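Preparing a Sample Shipment for an Overseas Trade Fair

This page covers the paperwork and packing steps for sending product samples to a trade fair abroad under the Luliden group shipment. It applies to food, household goods and small craft items. It does not apply to live plants, alcohol or anything that needs refrigeration.

Before you start

You need an exhibitor number, a confirmed booth and the name of the person who will be at the booth when the goods are delivered. You also need the six-digit tariff code for each product. If you do not know the code, look it up in the customs schedule of the destination country. The first six digits are shared by most countries, but the remaining digits are not.

Step 1. Decide the import status of each item

Samples enter the country in one of two ways. Items that will come home after the fair go under temporary import. Items that will be tasted, given away or sold go under normal import, and duty may be due on them. Make two separate lists. An item cannot appear on both, so if you plan to display one jar and open another, each jar gets its own line on its own list.

Step 2. Write the commercial invoice

Every shipment needs an invoice, even when nothing is being sold. Give each line a plain description, a quantity, a unit value, a country of origin and a tariff code. "Sauce, tomato, in bottle" is acceptable. "Food samples" is not. Do not enter a value of zero. Use the price you would charge a distributor and add the line "Value for customs purposes only."

Step 3. Check the label rules

Food that will be handed to visitors usually needs a label in the local language showing ingredients, net weight, date of production and the name of the importer. A printed sticker over the original label is accepted at most fairs, provided the original date remains readable.
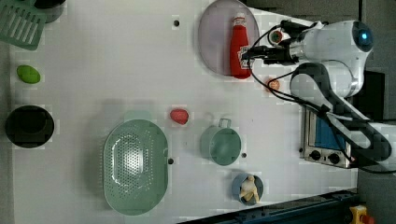
Page last changed: 2018-11-22 by Babita Bhatt

Step 4. Pack the cartons

Use new double-wall cartons. No carton may weigh more than 20 kg. Place bottles upright, with a divider between them, and tape the caps. Leave 30 mm of padding on all sides. Number the cartons in the form 1/4, 2/4 and so on, and write the exhibitor number on two adjacent sides. Temporary and normal import items must not share a carton.

Step 5. Make the packing list

The packing list shows what is in each carton, with net and gross weight. The totals must match the invoice. A mismatch of one unit is enough for the broker to return the file.

Step 6. Book the shipment

Upload the invoice and packing list to Floto as two separate PDF files. Select "Group shipment" and then the fair. The booking is open until 30 days before the first day of the fair. For the spring fairs, booking opens in October. Deliver the cartons to the Awasthi warehouse in Lirnthorpe after the status changes to "Accepted." Cartons that arrive earlier are refused at the gate.

Fees

The handling fee is 200 per exhibitor and covers up to four cartons. Duty, local tax and storage at the fair are billed separately after the event.

After the fair

Goods under temporary import must be repacked in their original cartons and handed to the broker with a copy of the entry form. If an item was broken or used up, report it on the closing form before the return shipment leaves. Duty will be charged on any item that is missing from the return and not reported.

Related pages: Finding a tariff code; Closing form for temporary imports; Booth delivery times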